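Cherche 3 personnes pour atelier rangement et gobelets – dimanche

Bonjour à tous,

Clillon cherche encore trois personnes pour dimanche, à l'atelier Pondden. Travail de table, pas de port de charges, pas d'expérience demandée. On redresse des gobelets, on les pose, on les couche, on recommence. Oui c'est répétitif, autant le savoir avant.

Horaires : accueil à 9 h, pause déjeuner sur place, fin dans l'après-midi selon l'avancement. Merci d'être à l'heure, la porte du bas se referme et on n'entend pas la sonnette depuis la salle.

Ce qu'on vous demande :
– préparer la grande table blanche (un coup de chiffon entre deux séries, les traces grises ne partent pas, laissez tomber)
– mettre les gobelets en papier en place, debout ou couchés selon la feuille
– noter le numéro de la série et l'heure, lisiblement svp
– trier à la fin : les gobelets tachés ou écrasés d'un coté, les autres dans leur carton

Le stock Margaritis est de 3,890 gobelets, on voudrait en passer 2,000 avant la fin du mois. Donc si vous êtes libre d'autres jours, dites-le dans votre message.

Profil : calme, soigneux, à l'aise debout un bon moment. Français ou anglais, peu importe. Étudiants bienvenus. Les mineurs non, désolé, question d'assurance.

Indemnité à la journée, repas compris. Le montant est envoyé avec la convocation. Vestiaire à l'entrée, prévoir chaussures fermées et manches courtes ou retroussées. Pas de boisson sur la table !!

Pour postuler : deux lignes à Fotis Nikolaidis, objet « gobelets dimanche », avec un numéro où vous joindre. Pas de CV. Réponse sous 48 h normalement. Questions pratiques (accès, parking, allergies pour le repas) – voir avec Apostolos Triantafyllou, au bureau Sovum, premier étage. Les personnes déja venues peuvent se réinscrire, il suffit de le préciser.

La table de travail : 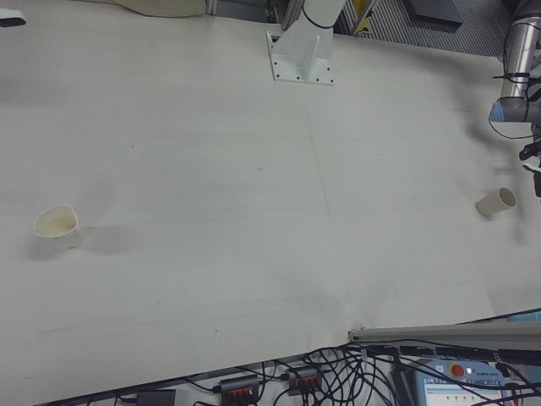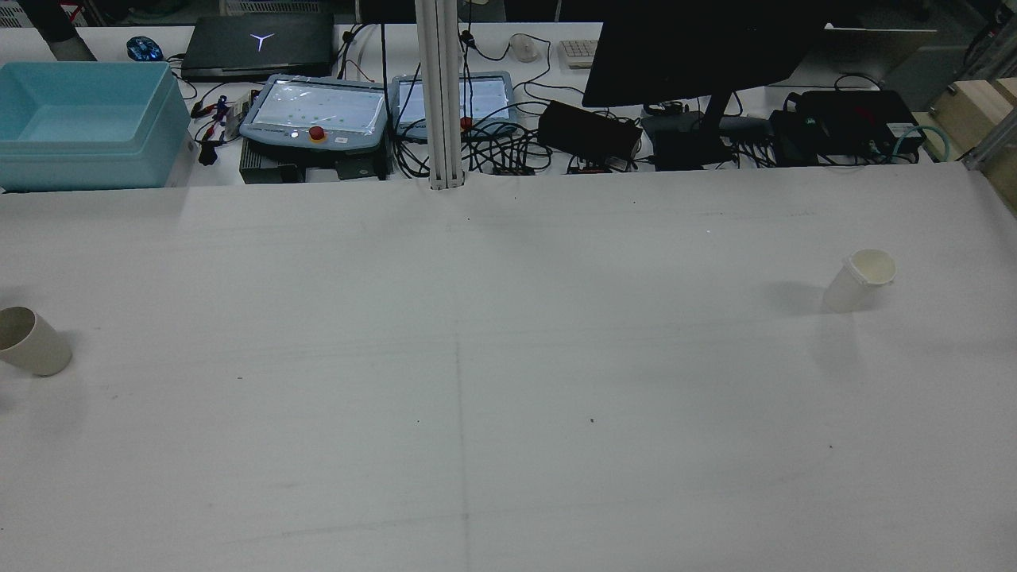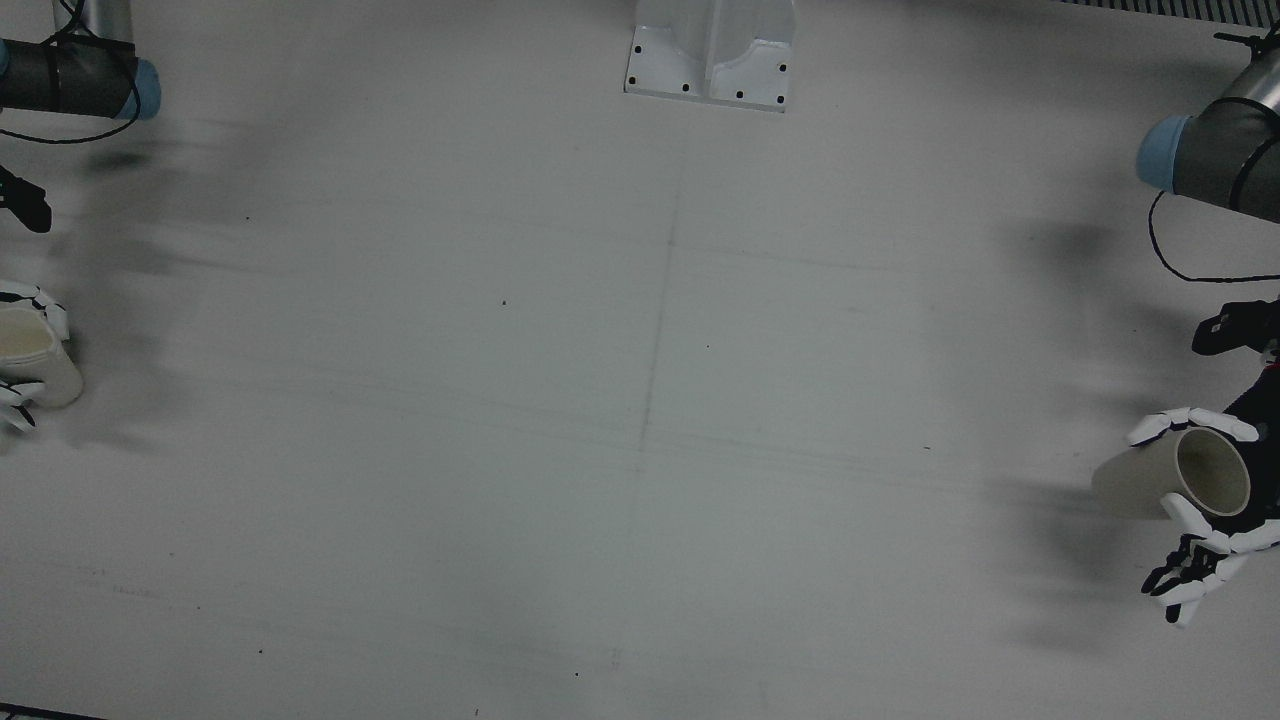 Table blanche et gobelets, atelier Pondden. Photos Clillon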